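Elville Field, pregame walk-through
Tuesday, February 2, 2021

I do this walk before every home date, and since the Getville game is back on the schedule (moved from December, as you all know) I figured I'd write the comments out longhand this time. Marks are OK, FIX, or WATCH. If it says FIX, it has to be done before anybody warms up. I don't care who's asking.

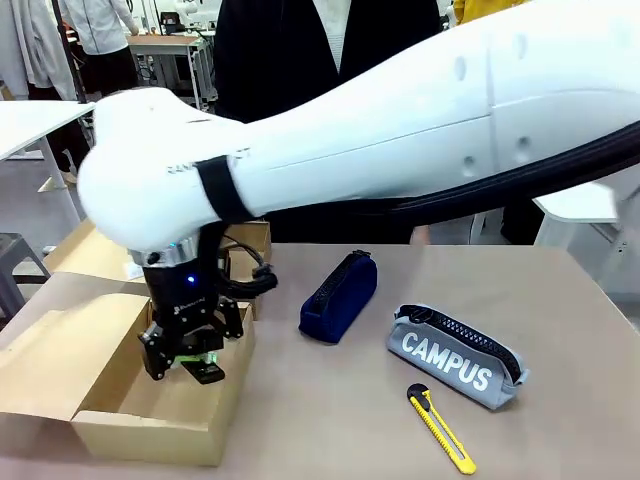

Léonie Guérin
Game Day Safety, Elville Athletics

1. Playing surface — WATCH
Walked it goal line to goal line and then back along the hash marks. The turf is in good shape except for a seam on the north end that has started to lift again, right where it lifted last season. I could get two fingers under it. Glue it, weigh it down overnight, and I'll come stomp on it in the morning.

2. Goalpost padding — FIX
South post is fine. North post pad is riding up, and there's a gap at the bottom big enough for a kid's helmet. I pushed it down and it came right back up. New straps, please, the wide ones, and not more tape! I peeled off enough tape today to wrap a pickup truck.

3. Sideline clearance — OK
Benches are back where they belong. Somebody left the kicking net too close to the track, so I dragged it behind the bench myself. Please keep the 6 feet clear on both sides, and that includes the radio guys' table.

4. Bleachers, home side — FIX
Row 14, one loose plank, you can feel it rock when you step on it. Two bolts are missing underneath. I've roped off that stretch for now. Everything else up there is solid and the handrails are tight.

5. Bleachers, visitor side — OK
Nothing to report. The seat spacing stickers for the distancing rules are down, every third seat. A few were curling at the corners and I pressed them flat.

6. Lights — WATCH
All on by the second try. The Yoshida panel still hums when you throw the east bank and I still don't love it. It was looked at in the fall and passed, so it stays WATCH, but if it trips during the game we go to the delay plan and everybody stays put.

7. Locker rooms — FIX
Home side is good. In the visitor room the back exit was blocked by a stack of blocking pads — again. Moved them. The sign on that door says KEEP CLEAR in letters as tall as my hand, so I don't know what else to try. The drain in the showers is slow too, and I've put in a ticket.

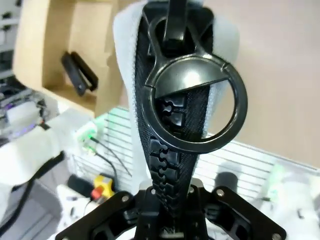 Aba Dogbe: On number 7, we can take the blocking pads over to the equipment cage for good. There's room now that the old sleds are gone. Do you want the kicking net in there too, or does it stay by the bench until after warmups?

Net stays out until after warmups, then the cage. Thank you, Aba, that's one I can stop writing up.

8. Medical and cart — OK
Cart charged, splint bag sealed, AED light is green. The gate on the ambulance side opens all the way and the chain is off. I drove the route from the gate to midfield and it's clear.

9. Water and coolers — OK
Single bottles only, no shared coolers on either sideline. The Drastaslow delivery is due the morning of the game and goes straight to the benches.

Open items: 2, 4, 7 (the drain only). I'll walk those again once the work is done and change the marks on this page. If you find something I missed, write it underneath with the item number.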